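Teaching by demonstration (robotics)

Teaching by demonstration is a way of getting a robot to do a task by showing it, in place of writing out each movement as code. The person either takes hold of the arm and moves it by hand, or steers it from a distance with gloves, levers or a headset. The joint positions and camera pictures are stored, and a program is then fitted to them.

Supporters describe the method as natural, and say that anyone can do it. The evidence for this is thin. Tasks chosen for published work tend to be short ones, such as moving a soft toy to a plate on a clear table, and the operators are often the same people who built the system.
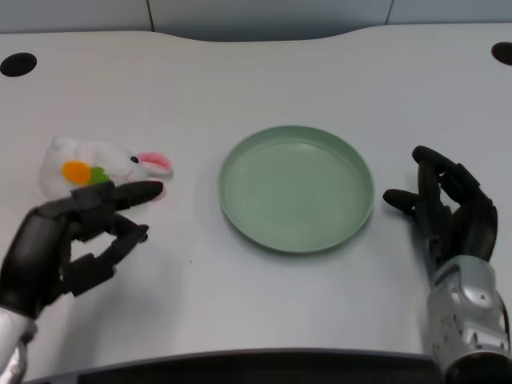

Remote control brings troubles of its own. Most rigs give the operator little or no sense of touch, so grip is judged by eye, and hands with many fingers are harder to steer than a plain two-jaw gripper. Marwa El Khatib has argued that much of what gets recorded is hesitation, which the robot then learns faithfully.

Cost is also disputed. The makers of Jedia, a remote-control kit, claimed that 30 demonstrations were enough for a simple pick-and-place job. Wael Belkadi, using the same kit, reported needing almost 2000 once the lighting and the starting positions were allowed to vary -- a gap the makers have not explained.

See also: Remote handling; Machine learning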